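Stop selling us summer bedrooms we can't sleep in

My flat in Idside faces west, and by nine in the evening in May the bedroom is already at 24 degrees. The building went up 12 years ago. It has big windows that open the width of a hand, no shutters and no outside blinds. The agent's leaflet called it bright.

Heat at night is treated as a matter of comfort, something you grumble about at work. I think it should be a housing standard, written down and checked like damp or fire doors. A person who sleeps four hours for a week drives worse and gets ill more easily.

The usual answer is to buy something. Last July I bought a Pratell fan, then a second one for the hall. They moved the warm air from one room to the other. Portable coolers are worse, as the hose has to go out of a window that hardly opens.
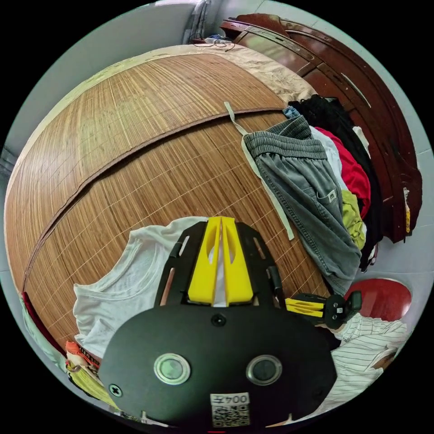 Older houses in hot countries dealt with this through thick walls, shade on the outside and a way for air to cross from front to back. Bedding was chosen for the season too. None of it needs a plug.

Our council's plan for new homes runs to 2037 and has 31 pages on parking. Summer heat gets a paragraph. I would swap a few of those pages for two rules: shading on every south and west window, and windows that can be left open safely all night. Builders will say it costs too much. They said the same about loft insulation.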